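Sona Bench Lamp
Section 3: Mounting and First Use

Read this section before connecting the lamp to power. The clamp fits bench tops up to 30 mm thick. For thicker tops, use the Pinthorpe screw plate, sold separately.

3.1 Fitting the clamp

1. Choose a spot near the back of the bench, clear of drawers and vises.
2. Place the rubber pad between the clamp jaw and the bench top.
3. Turn the clamp knob by hand until the clamp no longer shifts. Do not use pliers.
4. Lower the lamp post into the clamp socket and turn it until it clicks.

CAUTION: Do not fit the clamp to glass or to a shelf that is held up by pins alone.

3.2 Connecting power

1. Check that the switch on the lamp head is set to OFF.
2. Push the round plug of the 24 V adapter into the base of the post.
3. Run the cord through the two clips on the back of the post.
4. Plug the adapter into a wall outlet. The small light on the adapter turns green.

Note: Use only the adapter supplied. The adapter for the older Huet lamp has the same plug but a different output.

3.3 Setting the height

Set the lamp head 600 mm above the work for general tasks. Loosen the collar, slide the arm, and tighten the collar again before letting go. For close work, lower the head and tilt it away from your eyes.

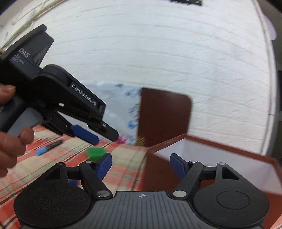
Figure 7. Hand-held tools at close range.

If a shadow falls across your work, move the arm to the side opposite the hand you use most. Glare from bright metal parts can be reduced by turning the dimmer down one step or by fitting the Astthorpe diffuser.

3.4 First use

1. Set the switch to ON and turn the dimmer to full.
2. Leave the lamp on for 30 minutes.
3. Check the collar and clamp knob and tighten if needed.

If the lamp flickers during this time, switch it off, unplug the adapter and see Section 6.

Revised January 2026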